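Fiction | Short reads | Health and family

We use cookies to remember your reading settings. Accept or manage your choices.

The Loudest Pair of Ears in Flornwood

I got my hearing aids on the same morning the fair came to Flornwood, and if you think that was bad timing, you should have heard it! I was eight. I had never known that crisps were noisy. I had certainly never known that my dad hummed while he drove, the same four notes again and again, all the way home from the clinic in Stellevport.

"Too much?" he asked at the lights.

"You hum," I said.

"I do not," he said, and hummed.

They were bright blue, my hearing aids, with a clear mould that tickled. The audiologist had let me choose, and I took so long over it that she went off and made herself a cup of tea. She told Mum I had lost most of my high sounds, the s and the f and the th, and I remember thinking that I must have dropped them somewhere, probably at swimming.

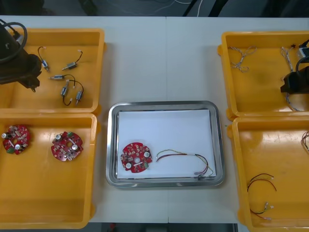

Small motors in a yellow bin, with the steel tray alongside.

Mum wanted me to rest that afternoon. I wanted the fair. We settled on one hour, and she put the spare batteries in her coat pocket and kept patting them as if they might climb out.

Oh, that hour! The waltzers screamed, the generator roared, and somewhere under it all a man was frying onions and I could hear the onions. I could hear my own shoes on the wet grass. I ran in circles just to listen to them, and my brother pretended he was with another family.

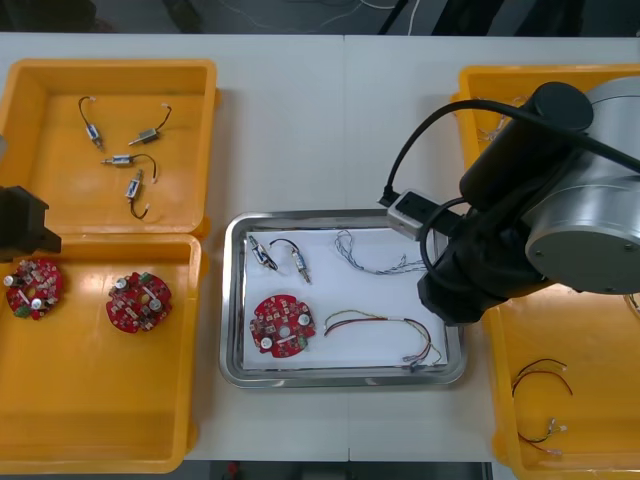 School was harder, I won't pretend it wasn't. There were 258 of us in the Sampaio building and every one of them had a chair to scrape. By lunchtime my head was thumping and I wanted my old soft world back. I took the aids out and put them on the desk, and I thought about the insides of them, all those fiddly parts. I thought of four little solenoids in a yellow bin, each with its metal plunger and its thin dark wires, and I decided that something just as clever must be sitting in my blue plastic shells. It seemed rude to leave them lying there. I put them back in for the last lesson and heard the rain start before anyone else looked up.

That was the beginning of it, really. I started keeping a list of new sounds in the back of my spelling book. The fridge. The cat's feet on the stairs. Pencils! My teacher's bracelet. The tiny click before the bell went, which gave me a whole second's head start on everybody in the race for the door.

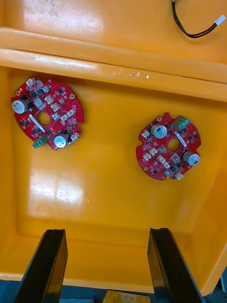
By the end of September I had 70 of them, and the list had spread on to the inside cover. My brother began bringing me things to try. He would stand behind me and tear paper, or drop a button into a mug, or open a bag of sugar very slowly, and I had to guess. He was a terrible cheat and I loved him for it. When I got the button three times running he told his entire football team.

Then came the one I hadn't planned for. I was in bed with one aid still in, which wasn't allowed, and Gran was in the next room settling the baby. She was singing. I had known my grandmother all my life and I had never once heard the ends of her words. They were lovely, all those little s sounds, like somebody sweeping a path a long way off.

I got up and stood in the doorway in my socks. She stopped.

"Did I wake you?"

"No," I said. "Do the next verse."

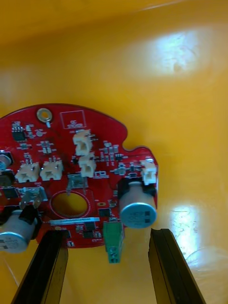 More short fiction from Wevico Reads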